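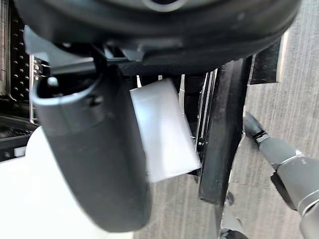
Anleitung zur Kalibrierung der Haushaltswaage und zur Meldung der Verbrauchswerte

Stand: Samstag, 20. Februar 2021

Die vorliegende Anleitung richtet sich an alle Haushalte, die am Programm zur Erfassung von Lebensmittelabfällen der Gemeinde Plaller teilnehmen. Sie ersetzt das Merkblatt vom Dezember. Zum Programm sind derzeit 1376 Haushalte zugelassen.

1. Benötigtes Material

Bereitzuhalten sind die Haushaltswaage Modell Ruvel, das mitgelieferte Prüfgewicht, ein leeres Sammelgefäß mit Deckel sowie das Erfassungsblatt. Andere Waagen dürfen verwendet werden, sofern sie eine Tragkraft von mindestens 3000 Gramm aufweisen und in Schritten von einem Gramm anzeigen.

2. Aufstellen der Waage

Die Waage ist auf eine ebene, feste Fläche zu stellen. Weiche Unterlagen wie Tischdecken oder Matten sind zu entfernen. Nach einem Wechsel zwischen Räumen mit deutlich unterschiedlicher Temperatur ist eine Wartezeit von 47 Minuten einzuhalten.

3. Kalibrierung

Schalten Sie die Waage ein und warten Sie, bis die Anzeige auf Null steht. Halten Sie die Taste CAL gedrückt, bis die Anzeige blinkt. Legen Sie das Prüfgewicht mittig auf und berühren Sie die Waage nicht, bis das Blinken endet. Weicht der angezeigte Wert danach um mehr als zwei Gramm vom Aufdruck des Prüfgewichts ab, ist der Vorgang einmal zu wiederholen. Bleibt die Abweichung bestehen, wird die Waage bei der Ausgabestelle Figueiredo kostenfrei umgetauscht.

4. Wiegen der Abfälle

Das leere Sammelgefäß wird ohne Deckel gewogen und das Ergebnis im Feld »Tara« eingetragen. Gewogen wird einmal täglich, möglichst zur gleichen Uhrzeit. Flüssigkeiten sind vorher abzugießen. Knochen, Kaffeesatz und Eierschalen gehören in die Spalte B, alle übrigen Lebensmittelreste in die Spalte A. Verpackungen werden nicht erfasst.
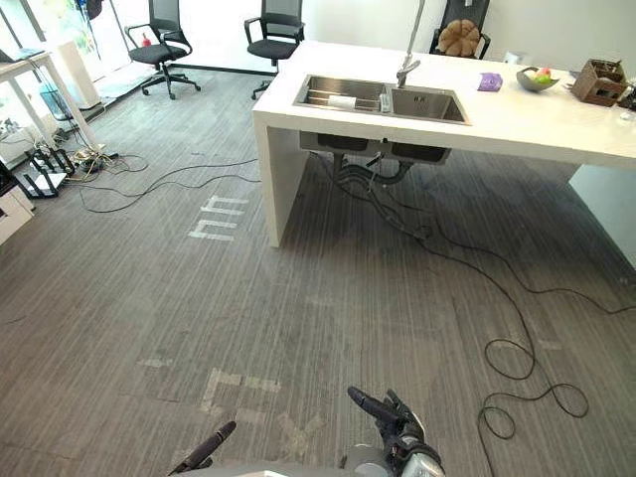 Wie ist zu verfahren, wenn an einem Tag keine Abfälle angefallen sind?

In diesem Fall wird in beiden Spalten eine Null eingetragen. Ein leeres Feld gilt als fehlende Messung und wird bei der Auswertung nicht berücksichtigt.

5. Übermittlung der Werte

Das Erfassungsblatt umfasst neun Tage. Nach Ablauf dieses Zeitraums sind die Werte über das Portal Ondov einzutragen oder das Blatt per Post einzusenden. Nachträgliche Korrekturen sind mit Datum und Kürzel zu versehen; der ursprüngliche Wert muss lesbar bleiben.

6. Aufbewahrung

Das Prüfgewicht ist trocken und in der zugehörigen Hülle zu lagern. Es darf nur mit einem weichen Tuch gereinigt werden. Die Durchschrift des Erfassungsblatts verbleibt bis zum Abschluss des Programms im Haushalt.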